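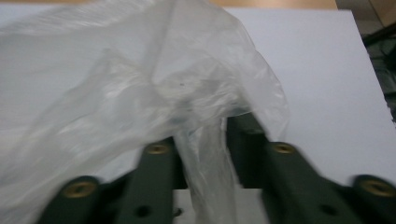 Keeping the plastic bags

Jul 10, 2023

In my kitchen there is one drawer that I was ashamed of for a long time. It is the drawer under the cutlery, and it was full of plastic bags. When I wanted one bag, five came out together, and when I closed the drawer, one of them always stayed caught at the back. Last week I took everything out and put it on the table. I counted 133 bags. I live with one other person and a cat.

I grew up in a house where a bag was never thrown away after one use. My mother washed them and hung them over the sink with a clothespin. I do not go so far, but I still can not put a clean bag in the garbage. The thin clear ones from the vegetable section are the most difficult for me. They weigh nothing, they make a lot of noise, and they never stay folded.

First I made a sorting. Bags with holes or with an old smell went out, and also the ones which were sticky from fruit. After this, 72 were left. The strong ones from Visser, the shop at the corner, I put together in one cloth bag that hangs behind the door.

For the thin ones I tried the triangle folding, which many people recommend. It looks very pretty, but it took me the whole evening and I finished only a small part. In the morning half of the triangles were open again.

Now I do it in a more simple way. I hold the bag by the closed end and pull it through my other hand, slowly, so the air goes out. Then I twist it in the middle until it is like a short rope, and I make one loose knot. The knot must be really loose — if you pull it tight, you will tear the bag when you want to open it. It is not beautiful, but it takes a few seconds and the bag stays small.

The knotted bags live in a Walto box which had tea in it before. I made a rule that when the lid does not close, I don't bring home more. For onions and potatoes I use now a net bag, and I should have bought it years ago.

What do I do with them? Mostly they go in the small bin in the bathroom, or around shoes when we travel. I also use them for the cat litter, two at a time, as one is too thin.

The drawer is for kitchen towels now. My next job is the shelf with the food containers, where I have many more lids than boxes.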